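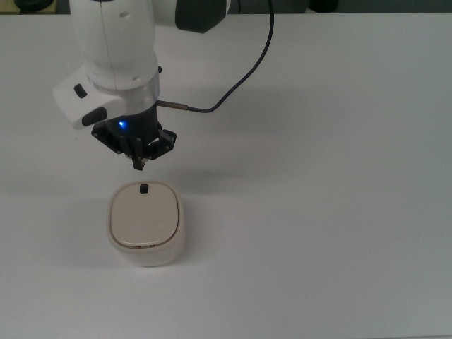

Gripper over the lid, fingers a bit open. Blue light on.

July 5, 2023 — open day, bench notes

Visitors from Skondania in at the start, then the Dehghan lot, then whoever wandered through. Delyth Parry did the talking, I did the arm.

Demo was the lid task, same as April but with the cream box. White table cleared, just the box out. Kept speed at 30 per cent the whole time, people stand closer than you'd think.

Run order:
— home
— come in over box, stop, let them look
— down, close on the lid tab side, lift
— lid back on, press, home

First go fine. Second go the fingers came down too far back and nudged the box. Moved the pick point 3 mm forward, saved as new. Old one still on the controller, DON'T use it. After that OK till lunch.

Lid going back on is the weak bit. If the box has turned at all it sits proud on one corner and Delyth has to press it by hand. She made it look planned. Want some sort of stop or a bit of grippy mat under it next time, ask Janel if they still do the thin stuff.

Questions I couldnt answer properly:
How many cycles before the finger pads go? Said we change them at 3000, which is what we do, but no idea if thats early.
Can it do a round tin? Probably. Not tried.
What does it cost — passed to Delyth.

Provik man wanted to know about the cable at the wrist, does it snag. It did once, in April, on the far turn. Showed him the longer loop. He took a lot of notes.

Cycle time with the pause taken out came to 20 seconds. Too slow for Dehghan, they were polite abuot it.

To do:
delete old pick point
mat
try the round tin
write back to Provik re cable length, it's 780 mm from the connector to first clip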